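September, notes on the phone diary study

Start of the second round. Group is the same as in spring, teens who said on the intake form that they had dropped at least one social app for a month or more. Mireille Hourani is running the interviews again and I am doing the coding and keeping this log.

Invitations went out to 800 households through the school mailing list. 400 opened the message. We had the same trouble as in round one: parents answer quickly and the teens answer late or not at all. Next time the first message should go to both, with a short version for the teen that fits on one phone screen.

The diary form has been moved from Notine to Drastar. Notine kept logging people out after each entry, and several of the spring diaries have gaps that I think come from that and not from lost interest. I can't prove it from the logs we have. Drastar saves a draft as you type. The export is uglier (one column per prompt, dates as text) but I wrote a small script to clean it and it runs without complaint.

Changes to the prompts:
"Did you use social media today?" is gone. Too many asked whether group chats count. It is now "Which of these did you open today?" with a list, and chats get their own line.
"How did you feel without it?" is gone too. Mireille pointed out that it assumes they felt something. Replaced with an open box, "Anything you noticed today."
The bedtime question stays as it was so we can compare rounds.

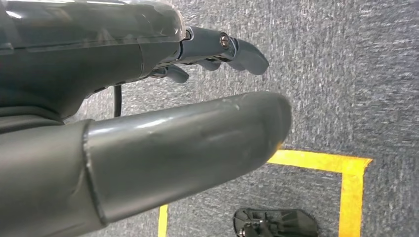

Coding went slower than planned. I took two transcripts and Mireille took the same two, and we compared at 3 p.m. We agree well on reasons for leaving (sleep, school, arguments with friends, bored of it). We don't agree on what to call it when someone deletes the app but still looks at it on a brother's or sister's phone. I had it under "return" and she had it under "still away." For now it gets its own code, BORROWED, and I will go back through the spring set and mark the cases there. I expect it will pull some people out of the "return" group, so the chart in the draft report can't be used until that's done.

One more code to think about: teens who left a single app and moved all their time to another one. In the spring set these were counted as breaks. I don't think they should be. Mireille wants to keep them in and split them later. Leaving them in until we have read more.

Kinnunen called about the transcription bill. They charge by the started hour, so short interviews cost us the same as long ones. Asked them to batch the files. Waiting for a reply in writing.

To do:
- send Gallania the revised consent form, with the Drastar storage paragraph added
- rerun the spring export with the new date format
- codebook to version 2, with BORROWED and one clear sample quote
- ask Mireille whether the follow-up call can move to after school hours, 4:30 or later
- reminder text for the teens who have signed up but not started a diary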